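Chapter 4
Planning and Budgeting for Gripping Equipment

After reading this chapter you should be able to:
- separate the purchase price of a gripper from the cost of using it
- write a short task list before you ask a supplier for a quotation
- prepare a budget sheet with spare parts, training and work hours
- decide when it is better to rent

4.1 The task comes before the catalog

Many buyers begin with the catalog. They compare closing force, weight and price, and after that they look for a task which the tool can do. In this book we go in the other direction. The first document in every purchase file is a list of the objects that must be held, written by a person who has handled them.

For hard objects the list is easy to write. A box has a length, a width and a weight. Cloth is more difficult. A pair of pants has one shape when it is folded, another when it is spread on a bed, and a third when it hangs from one point. The buyer must therefore write down the place of grip also: the waistband, the cuff, the hem or the middle of the cloth. Each place has its own thickness, and a finger that is good for one may be poor for another.

Figures 4.1 to 4.4 Hand-held gripper with blue finger pads, used with black clothing on a bed.

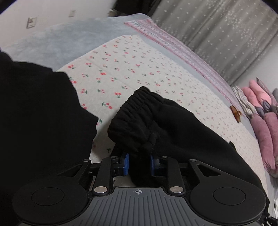
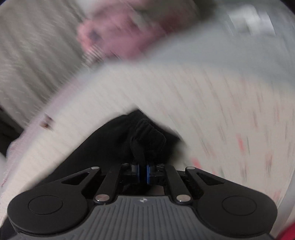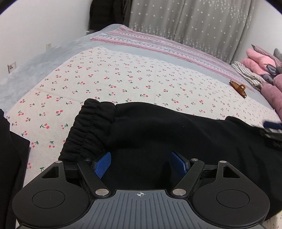
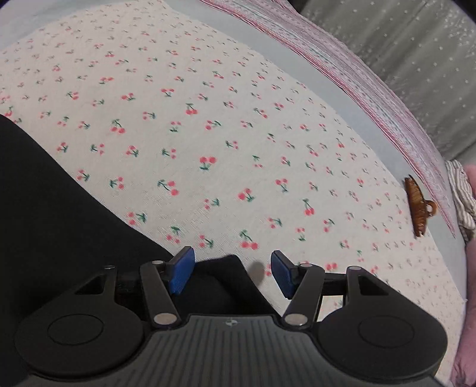

When the list of objects is ready, add three columns to it. In the first column write how often the object comes in one working day. In the second write what happens if the grip fails. A dropped towel costs a few seconds, but a dropped glass stops the work and must be cleaned up. In the third column write who will stand next to the equipment. This last column is often left empty, and it has a large effect on the budget, for a new operator needs more hours than an experienced one.

4.2 The case of Menovstead Laundry

We will follow one case through the whole chapter. Menovstead Laundry washes and folds clothing for small hotels and private homes. In December its operations manager, Apinya Phetsri, was asked to plan the purchase of hand-held grippers for a folding trial. She received quotations from two suppliers, Aketti and Remirura.

The Aketti quotation was 2,539 dollars for each gripper. Finger pads, training and repair were not included. The Remirura quotation was 3,739 dollars for each gripper, with two sets of pads and one day of training. The first offer looked cheaper by 1,200 dollars, and the owner of the laundry wanted to accept it at once.

Ms. Phetsri asked Aketti for the prices of the missing items. A package with two sets of pads and one day of training was 905 dollars. The real difference between the offers was then 295 dollars for one gripper. Her next question was how long a set of pads lasts on cotton and on fleece. Only one of the suppliers could answer with test results, and the answer was 28 working days under normal use.

Please notice the order of her questions. She did not ask for a discount first. She made the two offers equal in content, and only then compared the prices. In section 4.4 you will do the same with a blank budget sheet.

4.3 Costs that come after the purchase

The costs after delivery can be put in two groups. Fixed costs stay the same in a quiet month and in a busy month: insurance, storage, the yearly inspection. Variable costs grow with use, and for grippers the most important of them is the finger pad. Abbas Kiani, who planned equipment at the Thepsuriya training center, kept a notebook in which every pad change was written with the date and the kind of cloth. After one season the notebook gave him a better estimate than the supplier's table, and he used it for the budget of the next year.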